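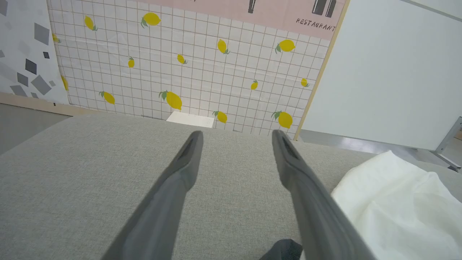 Zirken 布料采集套件，给要自己攒示教数据的团队用。叠衣服、铺平、翻面、递接，主要就这几类活。腕部相机是整套里最要紧的一件，安装角度我们改过好几版，现在的原则很简单：两根手指的指尖必须都在视野里，张开的时候也要在，指尖前面还得留出够看布边的地方。白布搭在灰色台面右侧，右指尖旁边那几道褶子要能看清，后面墙上的柠檬花砖图案糊一点无所谓。模型学的是手和布的关系，背景换什么都行，多换最好。

目前可订。交期看下面。

套件包含

腕部相机模块，左右各一，带线
头部俯视相机一台，含支架
采集主机（已装 Skornico Capture，开机即用）
脚踏开关一个，双键
台面软垫一张，灰色，织物面
背景板夹具一组，背景图自己打印就行
标定板一块
内六角扳手、扎带、备用螺丝一小包

不含机械臂。不含主手。不含衣服（真有人问过）。

主要参数

腕部模块重量：26 克，不含线
腕部线长：833 毫米，可加长，下单备注
头部支架最低安装高度：请按标定表，每台臂不一样
连续录制：单次会话 1,000 条以内不用重启软件，再多建议分会话，文件好管理
储存：可拆硬盘，热插拔不支持，别试
供电：随箱适配器，请不要用别的代替
软垫厚度：标准款和加厚款，默认发标准款

怎么录一条

踩左键开始，踩右键结束，录坏了两个键一起踩，当条作废。作废的不会删，移到 reject 文件夹，以后想做失败检测还能用。Bastien 那边的组就是靠这个文件夹训的判别模型，攒下的失败样本 285 条，全是叠袖子时抓空的。

每条开头手要回到起始位，张开，停一下再动。结尾同理，松开，退开，停一下再踩。很多人急着踩右键，布还在回弹就结束了，这种数据后面清洗的时候最烦。

布的初始状态要打乱。拎起来随手一丢，丢成什么样就什么样，不要整理。操作员会下意识把领口朝自己摆好，录一上午全是同一个姿势，模型换个朝向就傻了。软件里有个随机提示功能，每条开始前弹一行字，比如“翻面丢”“换深色”“两件叠着丢”，建议打开。

颜色也要混。只有白的不行，只有黑的更不行，黑布在俯视画面里容易糊成一块，褶子看不出来，曝光单独调。我们给头部相机预设了三档：浅色、深色、混放。混放档偏亮一些，白的会稍微过一点，换来黑布边缘可见，值得的。

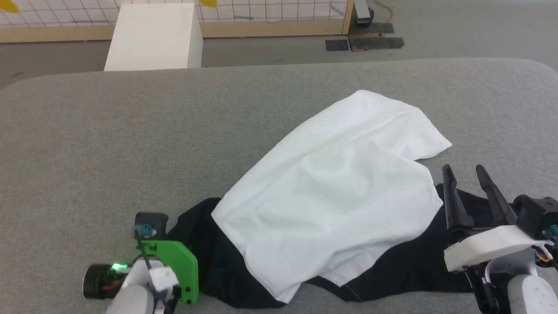
头部相机和腕部相机的时间对不齐怎么办？
先查主机上的同步指示，黄灯就是没锁上，拔掉头部相机的线重插，等转绿再录。已经录下来的不用扔，导出时勾选“按硬件时间戳重对齐”，软件会按每帧自带的时间重新配对，配不上的帧单独列在日志里。日志里缺帧太多的那几条，还是作废吧。

数据格式

导出三种：逐帧图片加表格、压缩视频加表格、原始包。默认第二种，体积小，训练读取也快。原始包只在调试时候用，很占地方。

每条里面有：三路图像、两臂关节位置、夹爪开合度、踏板事件、操作员编号、任务文字。任务文字可以中文也可以英文，一个项目里请统一，混着写的后面自己改到哭。

操作员编号不要省。谁录的，风格差别很大，有人喜欢捏角，有人喜欢从中间拎，分析的时候要能拆开看。

场地要求

桌子要稳，推一下不晃。台面软垫四边压平，圆角款桌子把垫子反折到下面固定。
光要匀。窗边的工位早上九点和下午四点完全是两套数据，想要这种变化可以，不想要就拉帘子。
后面立背景板的，注意反光，打印纸选哑光。
线从臂的后侧走，留出余量，扎带别勒太死。腕部那根线是返修最多的件，基本都是转腕的时候扯的。
地上的东西不用收太干净，俯视画面桌子后沿以外会带进一条地面，杂一点没坏处。但是人的脚别总站进去。

安装顺序

一，装支架，先别拧紧。
二，装腕部模块，插线，转一圈手腕看线够不够。
三，开主机，打开预览，夹爪全开，看指尖。
四，指尖不在画面里就松螺丝调角度，调好在拧紧。
五，放标定板，跑标定，大概喝杯咖啡的功夫。
六，录五条试的，回放，看一眼再正式开工。

第六步请务必做。有客户录完一整天才发现左腕镜头保护膜没撕。

用户反馈

“换背景之后泛化明显好了，之前一直以为是模型的问题。脚踏比键盘舒服太多，就是右键有点硬。”
Sandrine Carré，服装分拣项目

“线短了。加长版应该做成默认。”
Régis Bailly

右键偏硬的问题已经改了，一月以后发的货都是新弹簧。老用户来信免费换，写上收货地址。加长线要不要做默认还在讨轮，现在先备注。

可选配件

加长腕部线（左右一对）
加厚软垫
第二脚踏，给旁边做标注的人用，可以实时打标记
深色布料补光条，夹在支架上
备用硬盘，已格式化
操作员培训，线上，半天，Wichai Tanasarn 讲，中英都可以

培训主要讲节奏。新手动作停停走走，一条里有一半时间手在犹豫，这种数据喂进去，学出来的也是犹豫。先空练，练顺了再开录。

订购与交期

标准套件现货，付款后按顺序发。带加长线的多等一周。
一次订三套以上的请先写信，主机要单独排。
询价请写明：臂的型号、夹爪型号、桌面尺寸、要录什么任务。型号写全，少一个字母转接件可能就装不上。
保修一年，线材半年，脚踏踩坏了也算保修，扔地上摔坏的不算。

售后找 Huguette Barbier，软件问题请附日志文件，不要只发截图。

转接件图纸和标定表在下载页，旧版图纸已撤，手上还有旧版的请重新下。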